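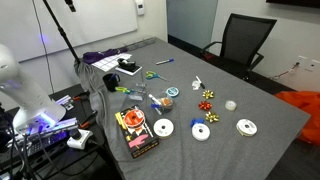 The Long Life of a Tablecloth

Fatemeh Khosravi keeps her linens in a pine chest at the foot of her bed in Perulari, folded in thirds and stacked by length. The oldest is a cotton cloth her grandmother hemmed by hand. It has a wine stain near one corner and a darn the size of a quarter, and it comes out every September when the family gathers for a long lunch.

"I have never ironed it all the way," she says. "I iron the part where people sit."

Khosravi runs Fela, a small repair shop for household textiles. She took over the lease eight years ago from a man who fixed vacuum cleaners, and his sign is still on the back door. Most of her work is tablecloths, with curtains a close second. People bring in cloths that have been in the family for decades and ask whether they can be saved. Most can.

Wear starts at the table edge

The first place to look is where the cloth bends over the edge of the table. Elbows and chair backs rub there, and on a square-edged table the fold falls on the same threads each time. A cloth that is turned a few inches every time it goes on will last years longer.

Stains get more attention than they deserve. Khosravi soaks cotton and linen in cool water first and leaves the hot wash for later, once the mark has faded. She does not use bleach on anything older than she is. Rust marks, which come from old pins and metal hangers, she sends out to a cleaner in Cruickshank who has handled them for 20 years.

Storage does more harm than dinner. A cloth folded the same way for ten winters will split along the crease. Rolling it on a cardboard tube solves the problem, though few apartments have a closet wide enough. Refolding once a season works nearly as well.

Everyday cloths

Bahman Pakzad teaches evening sewing classes two streets over and takes a harder line. He thinks good cloths should be used until they wear out, then cut down. A banquet cloth becomes a kitchen cloth, then napkins, then rags. His own kitchen table is covered with what was once the middle of a wedding cloth.

For new cloths he tells students to buy plain, medium-weight cotton and wash it before cutting. He allows a drop of eight inches for daily use. Anything longer ends up in people's laps.

His beginners' class runs for five weeks. They start with a straight hem and finish with mitered corners, which cause most of the complaints. Pakzad has them practice on paper first, folding and refolding until the corner lies flat, and then on scraps of old sheet.

Khosravi charges by the hour for darning and by the yard for hems. Edge repairs usually take about a week. Cloths should come in washed, and she asks customers to mark weak spots with a loop of light thread. Safety pins leave holes, and she has mended plenty of those too.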